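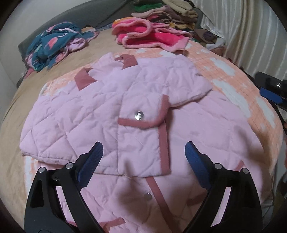

Ivars Navickas asked whether quilted jackets should go in with the shirts or get their own folder. They get their own folder. He was the second person to ask, so the answer is now written down in this README along with the rest of the rules for the set.

May, posted by the Harnlow folding list

# Harnlow Garments: outerwear part

## What is in it

The outerwear part has 700 entries. Each entry is one garment being folded on a bed or a table, with a short text note. Of these, 600 are in the main folder and 60 are held back for checking. The other 40 are in `unsorted/` until someone decides what to call them (mostly vests and long cardigans).

Garment types in the main folder:

- `quilted`: jackets with stitched padding, any stitch pattern
- `shell`: thin rain jackets and windbreakers
- `denim`
- `fleece`
- `wool`: short coats only, nothing below the knee

## How a jacket is folded

1. Lay the jacket flat and smooth the sleeves out.
2. Bring the sleeves in across the body.
3. Fold the upper part down over the lower part. On padded jackets, press the air out with a flat hand before going on.
4. Fold once more if the jacket is long.
5. Square up the edges and leave it.

Snaps and zippers may be open or closed. Write down which. A jacket with some snaps closed and some open goes down as `partial`.

Padded jackets spring back. If the top layer slides off and has to be folded again, keep the entry and put `refold` in the note. We threw these out in the first version and the folder ended up with very few thick jackets in it.

## Fields

- `type`: one of the garment types listed earlier
- `color`: main color in plain words, such as "light pink" or "navy"
- `trim`: color of binding or piping if it differs from the main color, otherwise blank
- `closure`: snap, zip, button, toggle or none
- `surface`: bed, table or floor
- `layers`: number of folds at the end, from 1 to 4
- `note`: free text, one line

Please do not use store color names. "Dusty rose" is fine, "Sunset Whisper" is not.

## Known problems

Trim was filled in late, so older entries often have it blank even when the binding is a different color. Blank in those does not mean there is no trim.

Pockets are not labeled at all. A patch pocket with a flap can leave a lump that changes how the top layer sits, and the data has no field for that yet.

The `surface` field says bed for anything laid on a mattress, with or without covers.

## Changes

- Moved quilted jackets out of `shirts_and_light`
- Added `partial` to closure notes
- Removed 4 duplicate entries from `denim`

## Comments

**Vanags_k:** Does a quilted vest count as quilted? I have a few sitting in unsorted.

**Ivars Navickas:** Leave them there for now. Sleeves are half the work.

**mj:** The table of closures has toggle but I can't find one toggle coat in wool.

**Ivars Navickas:** They were over the knee and got pulled. I'll take the value out on Sunday.

## Related

- Harnlow Garments: shirts and light tops
- Harnlow Garments: towels and bedding
- Stindura drawer packing notes
- Telent sock pairing list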